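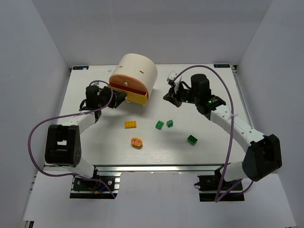 Which gripper fingers should you pick for a cheap two-arm tabletop setup if you can only afford one kind?

Stiff angular fingers with a thin rubber pad on the inside are the safest choice. They hold small blocks well, they can pull on a lid or a tray, and you can fix them in a few minutes when they break. Soft fingers are better on food-shaped and rounded things, but in our tests they lost too many of the jobs that need a firm push.

That was the short version I gave at the Wadbridge open lab in March, and it's the short version of this report too. The long version is longer because I changed my mind twice along the way.

Project report: comparing three finger sets and two controllers on a bimanual tabletop rig

What I was trying to find out

I started with one question and ended up with two. The first one was about fingers. Our bench has a pair of small arms bolted to the front rail of a white table, each with a parallel-ish jaw gripper, and everyone who uses it complains about the fingers. Half the people complain that they're too hard and the other half that they slip. I wanted numbers so I could stop having that argument.

The second question came up in week two, when I swapped the controller board on one arm for an unrelated reason (I cooked it, more on that below) and the same fingers suddenly started doing better. So now I had to compare controllers as well, which I had not planned for and did not have time for, but here we are!

The finger sets

Set A is the stock set, black and angular and completely rigid. They come to a fairly narrow tip, and I like them for getting behind edges.

Set B is the stock set with rubber glued on the inside faces. The rubber is cut from a sheet I found in the scrap drawer and I never figured out what it was sold as. It's thin, a little tacky, and it peels after a couple of days if you use the wrong glue. I used the wrong glue first.

Set C is the soft set, printed in flexible filament from a design the lab calls the Gaster fingers. They curl around whatever they're squeezing. They look great in videos. I really wanted these to win and I should admit that up front, since I spent most of a weekend tuning the print settings and was pretty attached to them by the end.

The controllers

The first controller is the Bennani board, which is the one the arms were set up with. It does position control and not much else. You tell the gripper to close to some width, it tries to get there, and if there's a brick in the way it keeps trying until the motor complains.

The second is the Litus board. It watches motor current and backs off once it hits a limit you set. It took me an entire evening to get it talking to the arm (the connector is the same shape but the pin order isn't, and that is how the first Bennani board got cooked).

The tasks

I wanted things that a kid could do with two hands and that a robot finds annoying. I settled on four.

Brick pick: grab a toy building brick from the middle of the table and set it down on a marked spot. I used the four-stud green ones and the longer yellow eight-stud one. Bricks could be at any angle.

Food pick: same thing with a toy food piece, one of those oval slices with a patterned top. It's low, rounded and slippery, and it was the single best test I had for telling the finger sets apart.

Container touch and hold: there's a white drum-shaped container near the back of the table with a peach-orange lid, a little round knob, and a yellow tray that sticks out along the bottom. One gripper has to get to the edge of the tray and hold the container steady while the other one comes in from the opposite side. This is the two-arm task, and it's where most of my swearing took place.

Drop in: pick a brick and put it on the tray. Easy to describe, very hard to do reliably, because the tray is close to the back and both arms are nearly at full stretch when they get there.

Each combination of finger set and controller got 63 scored tries at each task. I picked 63 because it was what fit in one session before the motors got hot enough that I didn't trust them, and then I stuck with it so everything would match. Before any scoring started I did 200 practice runs to get my own driving to settle down, since I was teleoperating the whole thing and I was clearly getting better every hour at the beginning. None of the practice runs are in the results.

How I scored it

A try was a success if the object ended up where it should be and stayed there after the gripper let go. Nudging an object into place without gripping it was a fail, even when it looked cool. For the hold task, the container had to stay put for as long as it took the second gripper to arrive and touch it. If the container rolled at all, fail. It's round and it lies on its side, so it rolls if you look at it wrong.

I had a time limit of one minute per try. I also wrote down what went wrong on each failure, in my own words, and later sorted those notes into piles. I'd do that differently next time. My notes from late in the evening are mostly "slipped" and "ugh."

Results, fingers first

On bricks, set A and set B were close and both were good. Flat sides, flat fingers, no drama. Set B was a bit more forgiving when I came in crooked, which happened a lot with the small green ones. Set C did fine on the yellow brick and got noticeably worse on the little ones, because the soft tips would fold around the studs and the brick would twist on the way up.

On the food piece it flipped completely. Set C picked it up almost every time. Set A was terrible. The rigid tips would come down on either side, close, and the piece would squirt out toward the front of the table like a watermelon seed. Set B landed in the middle. The rubber helped once I learned to come in low and go slow.

On the container hold, set C fell apart. You need to put the fingertips right at the edge of the tray and keep a little pressure there, and the soft fingers just bend. I could feel it happening through the leader arm and couldn't do anything about it. Sets A and B both managed, with A slightly ahead since its tips are thinner and the rubber on B sometimes dragged the tray and started the container rolling.

Drop in was bad for everyone. Set B was the least bad.

If you add it all up with every task counting the same, B wins, A is second and C is third. If all you care about is round squishy-looking things, please ignore that ranking and print set C.

Results, controllers

This was the surprise. I figured the board would make a small difference and the fingers a big one. With set A that was wrong. Moving from Bennani to Litus rescued a lot of the food picks, because the gripper stopped squeezing before the piece shot out. I reran the first block of those because I didn't believe it, and got the same thing again.

With set B the Litus board helped a little. With set C it made almost no difference, which makes sense to me now. Soft fingers already do mechanically what the current limit does in software, so you're paying twice for the same trick.

The downside is setup. The current limit is a raw number with no units on it, and the range that works is narrow. I ended up at 700 for bricks and the container. Go much under that and the gripper gives up before it has a proper grip. Go much over and you've built yourself a Bennani board with extra steps. Also, the limit drifts as the motor warms up, so I had to let everything run for a while before each session.

Things that went wrong

The cooked board, already mentioned. Check your pin order. Check it again with a meter.

Cables. Each arm has a purple cable that loops from the base up past the elbow to the wrist, and if you leave it too short it tugs on the wrist at full reach. I lost an entire session of container holds to this and threw the data out. After that I left the loops long and ugly, and the problem went away.

Grippers bumping each other. When both arms reach for the back of the table there isn't much space, and I clipped one gripper with the other more often than I'd like. I got into the habit of sending the left arm first and holding it still while I brought the right one over. Probably fine for a human driver, but anyone training a policy on my runs is going to get a policy that always goes left first.

Shadows. I had a side plan to test two wrist cameras as well, and I dropped it. The arms throw soft shadows on the white table right where you're trying to grip, and my simple brick detector kept deciding that the shadow was part of the brick. That deserves its own project.

File numbering. My run logs start at 1903 because the lab's logger never resets between users. I spent way too long looking for runs 1 through 1902 before I asked somebody.

What I'd tell the next person

Use rubber-padded rigid fingers and the Litus board, set the limit on the exact objects you plan to use, and give yourself a full evening for the wiring. Keep a set of the Gaster fingers in a box for the food pieces. Swapping takes two screws per finger.

I'd also move the container forward a few inches. I kept it near the back because that's where it was in the earlier lab runs and I wanted to be comparable with them, but it means you're testing the reach of the arms as much as the fingers. My guess is that the drop in numbers would jump for all three sets.

And get someone else to drive for half of it. Every score in this report is partly a score of me, and by the end I was a lot better with set B than with anything else, simply from using it the most. I tried to mix up the order of sessions to balance that out, but the reprints of set C were late and so most of the C runs got bunched together at the end of the month.

Still to do

Rerun drop in with the container moved. Try a hybrid, with a rigid finger on one side and a soft one on the other (I have one printed, it's a little ugly). Find out what that rubber is before the sheet runs out.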